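Folding arms start at Westinska laundry

I stopped by Westinska on Thursday to see the pair of robot arms everybody on the morning shift keeps bringing up. They're called Duster (the crew picked the name, and it stuck right away!), and their job is folding.

Hanne Mustonen has run the folding room for 10 years, and she was pretty frank with me. On a normal day her team gets through 270 pieces by hand. With two people moved over to mending and customer orders, they still do 220, and Duster gets whatever is left, mostly small towels and bright cloths. "It's slow," she told me, "but my wrists don't mind slow."

No one has lost hours so far, which was the first thing I asked. What has changed is the day itself. Somebody has to keep an eye on the arms, refold the crooked ones and write down what went wrong, and Younes Ragab has ended up with most of that. He used to press sheets until 2 and now he's half presser, half robot minder, with a notebook full of complaints about corners.
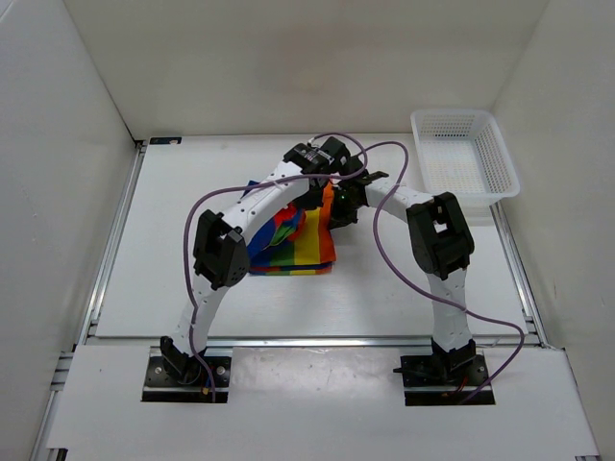
Younes would like a bit more pay for the extra work, and Hanne says she's backing him. They're meeting with the owners in March to talk about it, and about whether a second pair of arms goes in next to the first. I'll be back for that one!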